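Folding long-sleeved shirts on a bed: sleeves keep bunching under the body
Asked in Laundry and Clothing Care, 2 answers

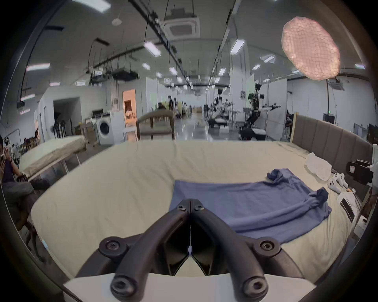
Photo: Syafiqah Liew

I fold on the bed because I have no table wide enough. Short sleeves are fine. With long-sleeved shirts (the blue one in the photo is typical) the sleeves bunch up, and the folded shirt ends up thicker on one side and won't stack. The sheet also drags along when I pull the fabric straight. Shirts are plain cotton, washed at normal temperature, folded the same evening. They go into a Skurkgate drawer with 20 others, filed upright. Is there a fold order that works on a soft surface, or do I need a board?

Answer 1 (accepted)

Order matters more than surface.

Lay the shirt face down, buttons closed if it has any. Straighten the body first, from the collar to the hem, then each sleeve from the shoulder seam to the cuff. Don't pull on the cuff alone. That twists the sleeve and you get a ridge at the elbow.

Fold one side of the body in by a quarter of the width. The sleeve now points across the back. Turn it down at the shoulder so it runs parallel to the side fold, cuff toward the hem. Repeat on the other side. The two sleeves should lie next to each other without crossing. If they cross, you get the thick side you describe.

Then fold from the hem up, in thirds for a drawer or in half for a shelf.

As for the sheet dragging, hold the collar flat with one hand and smooth away from it with the other. Press down less. A fitted sheet pulled tight moves less than a flat one.

A board helps with keeping the width equal. I cut one from stiff cardboard, slightly narrower than the drawer section. No need to buy one.

Answer 2

Just hang them. I have the Pladico rail, paid 562 for it with the cover, and haven't folded a shirt since.

Comment on answer 2: Question says drawer.

Comment on answer 1: Crossing sleeves was the problem. Stack is level now. Still have to redo the left side on the bigger shirts.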